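Progress Report: Comparison of Hand-Held Grippers for Two-Handed Collection
Project: Caltness
Reporting period ending 17/12/2023

1. Status

The comparison phase is complete for the first gripper pair and partly complete for the second. Work on the controller logging is finished. Work on the wrist plates is behind schedule and is covered in section 4. Spending is within the approved budget, with one line moved from travel to parts as agreed in the last call.

2. Equipment under test

Two designs of hand-held gripper are being compared. The Plivurier pair uses jointed fingers driven by a trigger in the handle, with finger opening read from an encoder at the base joint. The Poken pair uses straight parallel jaws on a short rail. Both pairs report opening width and pose over a wired link. Wireless operation was dropped from the plan in March after repeated gaps in the pose stream.

The same recording software is used for both. Streams are stamped on arrival at the host, and the offset between left and right is measured at the start of each session by tapping the two grippers together. Sessions in which the offset drifts by more than 3 ms between the opening tap and the closing tap are marked as failed and repeated.

3. Work completed

3.1 Controller logging. The old logger wrote both hands to a single file and lost samples when the disk was busy. It now writes one file per hand and merges them after the session. No lost samples have been recorded since the change.

3.2 Trials. A total of 187 trials have been accepted with the Plivurier pair. The tasks are lifting, rotating and handing over rigid objects of different widths on a table. Operators alternate between a leading left hand and a leading right hand. The Poken pair has been run on the lifting task only, and those trials are not yet scored.

3.3 Finger pads. The original pads on the Plivurier fingers wore through at the inner corner. A harder pad was fitted. It lasts longer but slips on smooth edges when the operator closes the fingers slowly. A second pad with a shallow groove is on order.

3.4 Calibration. The opening encoder is now zeroed with the fingers fully closed and checked against a gauge block. The earlier method, zeroing at full opening, gave different results for the left and right hands. Trials recorded under the earlier method have been corrected in the data set and flagged in the index.

4. Open problems

4.1 Wrist plates. The perforated plates on the outer side of the grippers add leverage at the wrist. Operators tire sooner on the rotation task than on the others. A shorter plate has been drawn but not cut. Moving the hole pattern inward changes the tracking geometry, so the pose calibration will have to be repeated for both hands.

4.2 Cable routing. The sleeved cables leave each gripper and run down past the forearm. On the handover task the right cable catches on the table edge if the operator steps back. An overhead run from the side posts was tried for one session and pulled upward on the grippers, which affected the pose at rest. A longer sleeve with a clip at the elbow will be tried next.

4.3 Wide rigid objects. Boxes with a flat lid remain the most difficult item. The fingers reach the corners well enough, but both hands need to arrive at nearly the same height or the box turns on the table. The compartment box with the clear lid is used as the standard item for this check, on the white sheet.

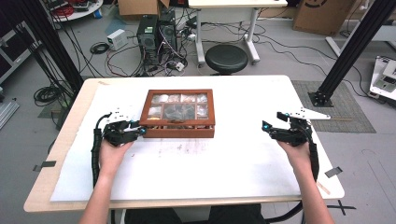
Lindsay asked whether the corner contact should be scored at all, given that an arm with the same fingers would probably approach the box along its long sides. The point was that a hand-held result at the corner may tell us more about the operator's wrist than about the gripper, and that the two approaches should at least be kept in separate columns. This has been accepted. Corner and side approaches will be logged separately from the next session on, and existing box trials will be relabeled from the recordings.

5. Plan for the next period

Complete the rotation and handover tasks with the Poken pair.
Score all Poken lifting trials using the same sheet as for Plivurier.
Cut and fit the shorter wrist plate, then repeat the pose calibration.
Test the grooved pad on smooth edges at slow closing speed.
Relabel existing box trials by approach.

6. Decision requested

The Poken pair is on loan, and the loan ends before the handover trials can be finished. We request approval to extend it by 2 months. If the extension is not granted, the comparison will be reported for lifting and rotation only, and handover results will be given for Plivurier alone.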